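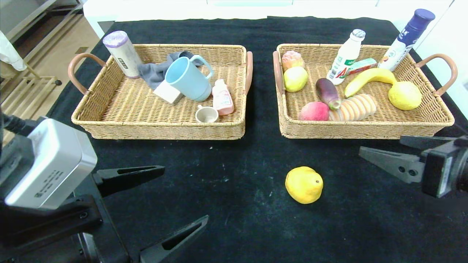
Two wicker baskets on the black tablecloth.

I moved the angelfish out of the 40 gallon tank in December and it took most of a month to get the new one right. The new tank is a Lodier, 492 liters, bought used from a shop in Flokthorpe that was closing its fish room. The stand came with it but the lid did not.

The filter is a Pruteck canister. I ran it on the old tank for three weeks first so the media would pick up some bacteria, then moved it across in one go. Ammonia still showed up on day four. I did a one-third water change each evening until it went back to zero, and fed every other day.

Our tap water is hard here. I had been cutting it with rainwater, but the barrel froze, so I bought a small RO unit. It wastes more water than I expected – our last meter reading was 1,648 and this one is 1,979, and not all of that is the fish, but a lot is. I now run the waste line into the washing machine, which helps.

Six angels went in, and two of them paired up within days and took over the left side. Rohani Hidayat, who bred them, told me to put a tall piece of slate at the other end and leave them alone. I did. They laid on the filter intake instead. The eggs were gone by morning.

The other four get chased at feeding time. I drop some food at the right end first, wait a minute, then feed the pair. If that stops working I will move the pair back to the old tank, which is still running with a few corydoras in it.

Plants are mostly Java fern and some vallisneria from the Lukáč sale. The val melted, as it always does for me, and there are new shoots coming up near the back glass. I haven't added any fertilizer yet.

Next job is a proper lid.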